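Enciclopedia > Política y gobierno > Parlamentos territoriales > Asamblea de Fureo

Asamblea de Fureo

La Asamblea de Fureo es el órgano legislativo unicameral del territorio insular de Fureo, formado por la isla mayor, del mismo nombre, y por la pequeña isla de Birent. Aprueba las ordenanzas y el presupuesto del territorio, controla al Ejecutivo local y elige de entre sus miembros al Primer Consejero. Para quien disfrute con la historia constitucional de los lugares pequeños, es una auténtica joya: pocos parlamentos de su tamaño han conservado tantas costumbres propias, y menos aún las siguen usando a diario con semejante naturalidad.

Orígenes

Antes de que existiera la Asamblea, los asuntos comunes se resolvían en las llamadas juntas de muelle, reuniones abiertas que se celebraban en el puerto de Fureo cuando terminaba la descarga del pescado. Tenía voz cualquier cabeza de familia, y las decisiones se tomaban por aclamación. Los pocos cuadernos de aquellas juntas que han llegado hasta nosotros son una lectura deliciosa, llena de disputas sobre amarres, cabras sueltas y el precio de la sal, pero también de debates sorprendentemente modernos sobre quién debía pagar el alumbrado del puerto.

La Carta de Gobierno sustituyó las juntas por un Consejo de designación mixta: una parte de los consejeros la nombraba el gobernador y la otra la elegían los propietarios. El sistema nunca gustó en Birent, donde casi nadie poseía tierras a su nombre y, por tanto, casi nadie votaba. Las protestas birentesas, conocidas como la Campaña de las Barcas (los vecinos cruzaban el canal remando, entregaban sus peticiones en la escalinata del Consejo y regresaban con la marea), forzaron una revisión de la Carta. De ella nació la Asamblea actual, elegida por sufragio universal.

Composición y distritos

El territorio se divide en distritos uninominales, a los que se suma una lista común para toda la isla mayor. Birent cuenta con 2 escaños reservados, con independencia de su población, y esa garantía está protegida por una cláusula que solo puede modificarse con el acuerdo de los propios votantes birenteses.

El distrito más poblado es Grindley, en la bahía oriental, con 3.022 electores inscritos en el último censo. En el extremo contrario está Birent, con 949. La diferencia alimenta un debate recurrente y apasionante: los diputados de Grindley reclaman un reparto más proporcional, mientras que los de Birent responden que una isla separada por un canal tiene necesidades que ningún censo recoge. Los dos argumentos tienen defensores muy elocuentes, y las actas de esas sesiones figuran entre las más consultadas del archivo.

Elecciones

La Asamblea se renueva por completo al final de cada legislatura, que dura unos 3 años. La fórmula es flexible a propósito, y permite al Primer Consejero ajustar la convocatoria para que no coincida con la temporada de temporales, en la que el transbordador de Birent puede quedar suspendido. Por tradición se vota en abril.

Las urnas de Birent se abren antes que las demás, al amanecer, y viajan cerradas a la isla mayor en la travesía de la tarde. El recuento se hace en público, en voz alta y papeleta por papeleta. Es un procedimiento lento, sí, pero asistir a él es emocionante: las galerías se llenan, los apoderados llevan la cuenta a lápiz y el silencio antes de cada distrito reñido se puede casi tocar.

Funcionamiento

Las sesiones ordinarias empiezan a las diez de la mañana con la lectura de peticiones ciudadanas. Cualquier residente puede presentar una por escrito, y la Mesa está obligada a darle lectura íntegra, herencia directa de las juntas de muelle. Después llegan las preguntas al Ejecutivo, los dictámenes de las comisiones y la votación de las ordenanzas.

Una ordenanza necesita dos lecturas. Entre una y otra debe quedar expuesta en los tablones de todos los distritos, y las observaciones recibidas se incorporan al expediente. La segunda lectura admite enmiendas, aunque el Reglamento prohíbe las que alteren el objeto del texto - una norma que ha dado lugar a interpretaciones de una finura admirable por parte de la Presidencia.

La oposición dispone de un turno propio, el llamado turno de respuesta, que el Ejecutivo no puede interrumpir ni replicar hasta la sesión siguiente. Esta pausa obligada ha moldeado el estilo parlamentario de Fureo: los discursos suelen ser largos, documentados y pensados para durar.

La Comisión Srisuk

La reforma más ambiciosa del Reglamento procede del informe de la Comisión Srisuk, que toma su nombre de la Casa Srisuk, el antiguo almacén portuario donde celebró sus audiencias. El informe propuso publicar las actas completas, crear un registro de intereses de los diputados y permitir que las comisiones citaran a los directivos de las empresas públicas. Las dos primeras recomendaciones se aprobaron casi sin debate. La tercera tropezó con la resistencia del Ejecutivo y volvió a la Asamblea en varias ocasiones, hasta que se aceptó una versión limitada a los servicios de agua y transporte.

El informe recomendaba también trasladar la sede a Grindley. La propuesta fue rechazada, pero sigue apareciendo en los programas electorales de la bahía oriental con una constancia digna de elogio.

Sede y costumbres

La Asamblea ocupa la antigua Aduana, frente al muelle viejo. La cámara es pequeña, con los escaños dispuestos en herradura, y el público se sienta tan cerca que los diputados bajan la voz para consultarse. En la planta inferior están el archivo, la sala de lectura y el comedor, donde gobierno y oposición comparten mesa los días de sesión larga. Esa costumbre, la comida común, no figura en ninguna norma y, sin embargo, se respeta con más rigor que muchos artículos del Reglamento.

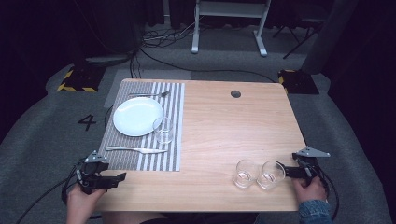
Mesa de madera clara con plato, cubiertos y vasos de cristal transparente.

Otra tradición muy querida es la campana de Birent, que se toca al abrir cada legislatura. La hace sonar el diputado de más edad, y hasta que se apaga el último eco nadie toma asiento.

Véase también: Carta de Gobierno de Fureo; Campaña de las Barcas; Casa Srisuk; Distrito de Grindley.

Compartido 2 veces
3 comentarios

marea_alta: ¡Qué buen artículo! Mi abuela contaba lo de las barcas exactamente así, aunque ella decía que más de uno perdió la marea y tuvo que dormir en el puerto.

lector_del_canal: Echo en falta algo más sobre las comisiones permanentes. La parte del turno de respuesta está muy bien explicada.

orientalista: Lo del traslado a Grindley se volverá a votar, ya lo veréis. Y esta vez con los números en la mano.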